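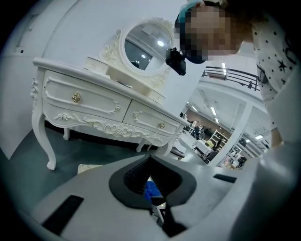 Última modificación de esta página: abril de 2022

Cevero 6, balón de fútbol sala de bote reducido

Llevo media vida jugando al fútbol sala los jueves no, los días que se puede, y he pasado por todos los balones del mundo: los que botan como si fueran de playa, los que pesan como una piedra y los que a los dos meses ya tienen forma de huevo. El Cevero 6 es el que uso ahora y el que más vendo en la tienda, así que le tenía ganas a esta ficha (la anterior eran tres líneas copiadas del catálogo, perdón).

Es talla 62, la de fútbol sala, con cámara de bote reducido. Si vienes del balón de fútbol 11 te va a parecer raro el primer rato, porque se queda pegado al suelo y el control con la planta sale casi solo. ¡A mí me encanta! La cubierta es sintética, de tacto algo rugoso, y los paneles van pegados en caliente, sin costuras a la vista. En parqué rueda limpio. En cemento pulido también, aunque ahí el dibujo se gasta antes, como en cualquier balón.

Lo tengo en dos versiones. La Kurnisen es la de partido: más firme, un pelín más rápida en el pase largo y con el golpeo más seco. La Fetport es la de entrenamiento, con la cubierta más gruesa, y es la que me piden los colegios y los equipos que entrenan en pista exterior. Para una pachanga con los amigos yo me llevaría la Fetport sin pensarlo mucho, os va a durar más y la diferencia de toque se olvida en cinco minutos.

Colores: la Kurnisen viene en blanco con azul o en amarillo; la Fetport, solo en naranja. El verde se acabó y el fabricante no lo va a reponer hasta septiembre, que ya me lo habéis preguntado bastantes.

Sobre la presión, porque casi todas las quejas vienen de ahí: el balón sale desinflado de la caja y hay que hincharlo en dos veces. Primero a media presión, lo dejas reposar una noche, y luego hasta lo que marca junto a la válvula. Moja la aguja antes de meterla, por favor. Con saliva vale. Las agujas secas rompen válvulas y eso la garantía no lo cubre.

También vendo la bomba Kárason, de doble acción y con manómetro. Es cara para ser una bomba, lo sé, pero la mía sigue marcando bien y antes rompía una barata cada temporada. Trae manguera flexible y dos agujas en el mango.

Para clubes hay precio especial a partir de 100 balones, mezclando versiones y colores si queréis. Si sois varios equipos pequeños de la misma liga podéis juntar el pedido y yo os lo separo en cajas. El escudo se puede estampar, pero solo en la Fetport, en la Kurnisen la tinta no agarra igual y no me gusta cómo queda.

Qué viene en la caja: el balón, una aguja y la hojita de la garantía. La red de transporte va aparte.

Cambios: si no lo has hinchado ni lo has pisado, te lo cambio sin problema. Si ya ha rodado, solo por defecto (ovalado, pierde aire, panel levantado), y me basta con una foto y el número de pedido. Escríbeme por el formulario, suelo contestar por la noche, después de cenar.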